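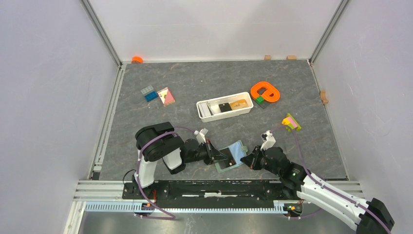 Dark marble-pattern tabletop, two small wooden blocks at the back

Home | Forums | New Posts | Classifieds | Search | Log In

Faltero Owners Board > Brakes, Wheels and Steering
Thread: Steering wheel shake after new tires

gzepeda
I had four new tires put on my Faltero wagon at Chuang Tire in Arley. Before that the car drove fine, just noisy because the old ones were worn. Now the steering wheel shakes once I get near 70. Below 60 it is smooth. It does not get worse under braking.

I took it back and they rebalanced the fronts for free. It got a little better but it is still there. Now they are telling me it needs an alignment and a front control arm, $389 out the door. The car never had a shake before the tires went on. Should I pay this or go somewhere else?
— Getsemaní Zepeda

wagon_lucyna
Don't pay it yet. Alignment does not cause a shake that only shows up at highway speed. It causes pulling and uneven wear. Ask them to put all four wheels on a road force balancer and give you the printout. A regular spin balance will not find a stiff spot in a tire.

M_Zak
I disagree with writing off the control arm. The rear bushing on these goes soft and you won't notice with old tires. Put new ones on and whatever small imbalance is left comes right up the column. Mine did the same thing. I changed both arms and the shake was gone.

wagon_lucyna
Did you change anything else at the same time?

M_Zak
I had the wheels balanced again while it was in the shop. But they had been balanced before and that did nothing.

wagon_lucyna
So it could have been either one. I'm not saying bushings never go bad. I'm saying the tires are the thing that changed, so start there. A good shop can show you a torn bushing with a pry bar in two minutes. If they can't show it to you I would not buy it.

Ifeoma O.
Are these factory wheels? If you have the Wunda alloys that some dealers sold with the touring package, the center bore is bigger than the hub and they need plastic hub rings. Tire shops lose them all the time. They fall out when the wheel comes off or stick to the hub and get knocked off. Without the rings the wheel can sit off center, and it will shake no matter how many times you balance it.

gzepeda
They are the Wundas, yes. Five spoke. I didn't know about any rings. The car has 242 on the clock in thousands of km, it was a Canadian car before I bought it, so maybe M_Zak is right about the bushings too.

GwawrL
Check the rings before anything else. Jack up one front corner, pull the wheel and look at the back of the center hole. You should see a plastic ring either in the wheel or on the hub. A replacement set was $11 at the parts counter when I bought mine. When the wheel goes back on, snug the nuts in a star pattern with the tire off the ground, then torque them once it's down.

M_Zak
Hub rings only help center the wheel while you tighten it. The tapered nuts do that anyway. I have run without them for years.

Ifeoma O.
And others have run without them and had a shake at 70. Depends how carefully the nuts were tightened. If somebody ran them down with an impact gun and the car on the ground, the rings matter.

gzepeda
Pulled both front wheels this morning. Left side has a ring. Right side has none, and nothing on the hub either. I called Chuang and the guy said they would look around the shop, but he still thinks I need the arm. Ordering a set and will do all four corners. If it still shakes I'll ask about road force like Lucyna said.

wagon_lucyna
Good find. Look at the bushings while you have it up, there is no reason not to. And keep the receipt from the tires — if one turns out to be bad you have the warranty.

M_Zak
Post what the bushings look like. I still say they're due at that mileage.

GwawrL
Clean the rust off the hub face with a wire brush before the new rings go on, or they won't seat.

Recent threads
Faltero wagon rear wiper stops halfway
Which winter tires fit over the big brake kit?
Clunk from left rear over speed bumps
October meet in Arley, parking details
WTB: one Wunda center cap, silver

Contact Us | Privacy | Copyright Faltero Owners Board | Back to Top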